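From: Ga-eun Ma
To: Noiphan gear list
Date: September 19, 2020
Subject: Re: [noiphan-gear] rope coiling, again

Quick one before I have to run, sorry for the typing.

Thanakorn Sitthichai wrote:

> I pulled three lines out of the Pandis bag last weekend and every one
> of them was a knot. Somebody had wrapped them round their elbow and
> stuffed the end through. Took me 52 minutes to get them straight, I
> know because I missed the whole first half of the match. Can we PLEASE
> agree on one way to put rope away? Also which ones are supposed to
> live in the bins and which go on hooks, I never know.

Yes. Agreed. We had this same thread in June and then it died. So let me just say what I think and people can yell at me.

Long lines first, the green and black stuff. Lay it out in long flat loops, table is best, floor if you must. No elbow! Elbow wrapping puts a twist in every turn and you pay for it later. Loops all the same length or near enough, side by side, then one strap round the middle. Middle, not the end. Snug but not so tight it bites into the braid. Leave a bit of strap hanging so you can get hold of it with gloves on.

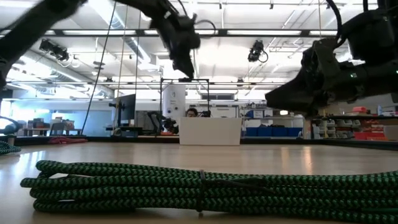
Chutima Petchrat: I'd still rather have two straps, one at each end. With a single one in the middle the outer loops flop about in the bag and catch on everything, and then whoever is in a hurry just yanks.

Chutima said that when I ran this past her on Thursday and she has a point, for the really long ones anyway. For the trailer and for carrying over the shoulder I like one. If you want to add a second, fine, go ahead, just don't swap the strap for a bit of string with a granny knot in it. We have a whole bag of straps. They're in the Flistow drawer, top left.

More on the long ones --

Work any twist out toward the free end before you start, don't start coiling and hope.
If it's been in the lake, hang it overnight and coil it the next day. Damp rope in a bag is how we got The Smell.
Sand: shake it. Then shake it again.
Label goes on the strap, not on the rope. Tape on the braid leaves gunk.

OK, thin cord. Different animal. The pink-purple one and its friends are too skinny for big loops, they just fall through each other. Small figure eights round your fingers, five or so turns at a time, tuck the end under the last one. Then into a white bin, one color per bin if we have enough bins (we don't, I'll ask Akua). Stretch it out along the table first and run it through your fingers, you'll feel any nicks before you see them. Keep the tools out of the bin please, they chew up the cord.
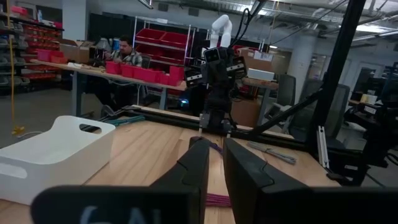
Anything with a nick, cut it there and melt both ends. Pieces shorter than your arm go in the scrap tin, they make decent tent ties. Anything longer goes back with the rest. Don't throw out the odd lengths, Ratree uses them for the kids' knot evening and she's always short.

So to answer Thanakorn's actual qestion: braided rope on hooks, thin cord in bins, nothing in the Pandis bag except what's going out that weekend. If the hooks are full, the old Flalletti lines can come down, they are stiff as wire and I doubt anyone has picked one up in 10 years.

If you hate any of this say so by Tuesday, otherwise I'm printing it and taping it inside the cupboard door. Big letters.

Oh and who has the good scissors?? Orange handles. They were on the shelf and now theyre not.

Ga-eun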